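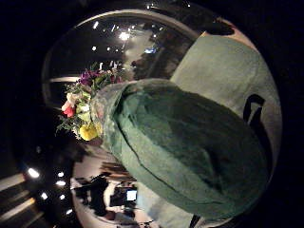

Tissue Wrapping and Stem Support in Mixed Hand-Tied Bouquets
Term project report, Floral Design and Packaging
Submitted in November

1. Background

A mixed bouquet is usually wrapped twice: an inner layer that holds the stems together and an outer layer that protects the blooms and gives the buyer something to grip. Tissue is the cheapest material for both layers. It creases easily, tears when damp, and gives little support when the bouquet is carried on its side, as most bouquets are on the way home.

Our project looked at one part of this problem, the collar. By collar we mean the gathered edge of paper at the flower end of the wrap. A high collar shields the lower blooms but hides some of them. A low collar shows everything and protects very little.

2. Materials

Paper: green tissue in full sheets, sold under the name Lubis. The same paper was used for all bouquets. Layered tissue looks deep green in shade and closer to sage where light reaches it, so color was not used to judge how many layers a wrap had.

Flowers: mixed, in purple, red, yellow and cream-pink, with leafy foliage and small light green flower heads as filler. The photographed bouquet has the purple cluster at the top and a large yellow bloom low down against the paper.

Ties: plain rubber bands for the stems, paper tape for the wrap.

Total paper used was 202 sheets, including 79 spoiled in practice. Practice sheets were not reused.

3. Method

Each bouquet was built in the hand with the stems in a spiral, banded, and cut to one length. The wrap was then applied in this order.

3.1 Lay two sheets flat, the upper one turned so its corners fall between the corners of the lower one.

3.2 Place the bouquet on the diagonal with the flower heads toward one corner.

3.3 Fold the bottom corner up over the cut ends.

3.4 Bring the left side across, then the right. Do not pull tight. Tape at the band.

3.5 Gather the loose paper below the blooms with the fingertips, working from back to front, until it forms a ruffle.

Step 3.5 took the longest to learn. Paper gathered too far down bunched around the band and left the lower blooms bare. Paper gathered too high folded inward over the petals.

Finished bouquets were carried horizontally, one hand under the wrap, along the hallway and back, then set down and checked. We recorded torn paper, bent stems, and blooms that had shifted out of the cluster. We made 100 bouquets in all, half with a high collar and half with a low one.

4. Observations

Creases. Long diagonal creases formed along the wrap in nearly every bouquet, following the direction of the fold in step 3.4. They did not lead to tears. The tears we recorded were at the band, where the tape pulled on a single layer.

Collar. The high collar kept the lower blooms in place better during carrying. A single thickness of tissue is translucent enough that color still comes through, and we consider the partial cover acceptable. Where two thicknesses overlapped, the blooms behind them were hard to make out - a fault for a shop display, less so for a gift.

Foliage. Stiff sprigs that stuck out past the blooms caught on sleeves and on the edge of the next bouquet. Trimming them made the outline too round, so we left them and widened the collar at those points.

Large blooms. A heavy flower at the bottom of the cluster rests on the paper when the bouquet is horizontal. The collar should be doubled on that side only.

5. Limits

The carrying test was short and the handling was gentle. Damp paper was not tested. Stem weight was not measured for each bouquet, so the effect of a heavy bunch on the tape joint remains unclear. Both authors of this report wrapped bouquets, and the one with more practice made most of the high collars. This may account for part of the difference in section 4.

6. Further work

Repeat the test with a wax-coated inner sheet. Move the tape joint 2 inches above the band and compare tears. Try a collar cut from a separate strip, which would save paper on small bouquets.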